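Jump to content

Tolberg

Tolberg is a ride-hailing and courier company based in Okbridge. It operates a mobile application through which passengers book private hire cars and shops arrange same-day deliveries. The company was founded by Georges Awwad and Yara Geagea, and at its last published annual report had 1,454 employees, not counting drivers, who are engaged under separate contracts.

History

Awwad and Geagea met while working for Khoury, a minicab booking firm that supplied telephone dispatch to small operators. When Khoury declined to build an application of its own, the two left and began writing one from a rented office above a tyre shop in Okbridge. The first version covered the town centre and the railway station only, and fares were fixed by zone. Metered pricing was added the following spring.

The company took its name from the street where the first office stood. An earlier name, Okcab, was dropped after an objection from a taxi owners' association, which had used a similar name on its printed cards.

Growth in the early years came mainly from contracts with hotels and hospitals. Passenger bookings by members of the public did not overtake contract work until the company's fourth year. In the same period Tolberg bought Kidley, a service that took children to and from school with vetted drivers. Kidley kept its own name and booking line, and its drivers continue to be checked under a separate procedure.

Courier work began as a sideline for drivers during quiet hours. It was made a separate division after complaints from passengers who had found parcels on the back seat. The courier division now has its own fleet of vans and handles deliveries for pharmacies, florists and office suppliers.

Legal department

For most of its history Tolberg had no lawyers on its staff and sent all its work to outside firms. This changed after the drivers' claim described below, when the board decided to appoint a general counsel. The post went to Sharon Mussa, who had previously advised a bus operator on licensing. She joined in January with a staff of three, later raised to 10.

Mussa reports to the chief executive and also has the right to address the board directly. Her department is responsible for licensing applications, employment matters, data protection and the handling of claims arising from road accidents. Insurance disputes above a set value are still passed to outside solicitors.
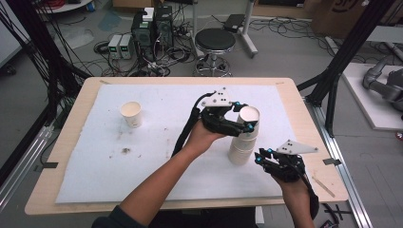
The deputy general counsel is Etornam Annan, who was promoted from within the licensing section. Annan has represented the company at most of its hearings before local licensing panels, including the two renewals at Okbridge. A compliance officer sits in the same department but files a separate report each year, a condition attached to the second renewal.

Disputes

Drivers' claim

A group of 18 drivers brought a claim against Tolberg over holiday pay and waiting time. They argued that the company set their fares, could remove them from the application without notice and required them to accept a minimum share of bookings, and that they should therefore be treated as workers. Tolberg argued that they were in business on their own account and were free to drive for others.

The tribunal found for the drivers on holiday pay. On waiting time it held that only periods when a driver was logged in and inside the licensed area could be counted. Tolberg appealed against the first finding and later withdrew the appeal. A settlement with the drivers followed, the terms of which were not made public. The minimum acceptance rule was removed from the driver contract soon afterwards.

Khoury claim

Khoury sued Awwad and Geagea personally, alleging that they had taken a list of hotel customers with them when they left. The case was narrowed before trial to a single spreadsheet. The parties settled on the second morning of the hearing, and Tolberg agreed not to approach certain named hotels for a fixed period. That period has since ended.

Licensing

The licence for Okbridge was first granted for a short term, with conditions on record keeping and the display of driver details. At the first renewal the panel criticised the time taken to pass on passenger complaints. The second renewal was granted for the full term.

Management

Georges Awwad was chief executive until he became chairman. He was succeeded by Kayode Okafor, formerly head of the courier division. Yara Geagea left her executive role at the same time and remains a director. Okafor's first changes included closing the telephone booking line, a decision reversed after almost a year – contract customers, hospitals in particular, had continued to ask for it.

See also

Private hire licensing
Worker status
Dispatch systems

Categories: Transport companies | Ride-hailing | Companies with in-house legal departments

We use cookies to remember your settings and to count visits. By continuing to use this site you agree to our cookie policy. Accept | Manage settings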